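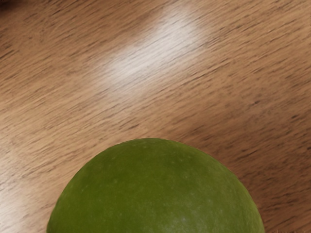 Green skin, brown wood. Ripe or unripe? Your guess is as good as mine.

September, 7:40 a.m.
Posted by Abeysekara

1/ A thread on "ripe and ready" labels, the sticker that adds a dollar to your fruit. I've been buying the Zemier ones for a while now and I've got doubts.

2/ The claim on the Zemier bag is "ready to eat today." Today being which day? The bag gets packed, trucked, stacked and then sits there until I walk in. There's no date next to the word today. I looked on both sides.

3/ So I kept a list on the fridge. 54 pieces of fruit over the summer, all sold as ready. I cut each one the day I bought it. 11 were what I'd call ready. The rest were hard, or stringy, or already brown near the pit.

4/ Yes, I know, one kitchen, one picky eater. I'm not calling it science. But if a weather app did that badly you'd delete it.

5/ I wrote to the store. The answer was that ripeness is "a matter of personal preference." Fine. Then why is it printed on the bag like a fact?

6/ Somebody told me to get the Kureo app. You point your phone at the fruit and it gives you a score. I scored the same mango three times by the same window and got three different numbers. The app then asked me to subscribe.
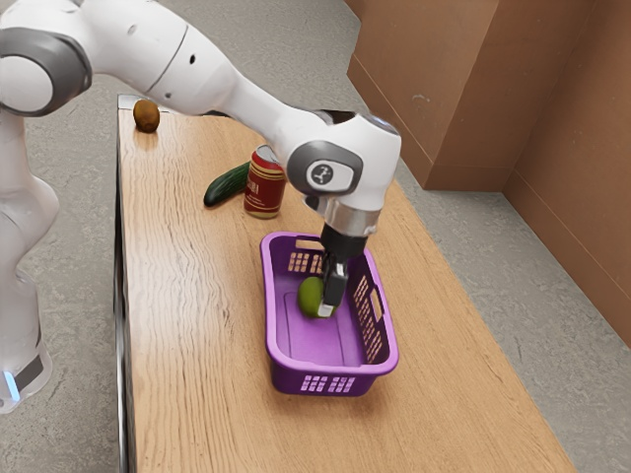
Green one in the purple basket, kiwi-looking one still on the table.

7/ Color is the part that bugs me most. Everybody wants color to mean something. Some mangoes stay green the whole way through and eat beautifully. Some avocados go dark and are still rocks. Depends on the variety, and the variety is the one thing the sticker leaves off.

8/ Then there's Stirnix, the little sachet you drop in the fruit bowl to "balance" ripening. Mine went in with four pears. Four more pears went in a bowl without it. Both bowls were mush on the same morning.

9/ What I do now: buy it firm and cheap, leave it on the counter, press near the stem with a thumb once a day. If I'm in a hurry it goes in a paper bag with a banana. My grandmother did this and didn't charge extra.

10/ Before the replies start: no, I haven't tried the "premium reserve" line. It costs twice as much and the bag says the same thing in gold letters.

11/ If anyone from Zemier reads this, put the variety and a packing date on the bag. I'd pay the dollar for that.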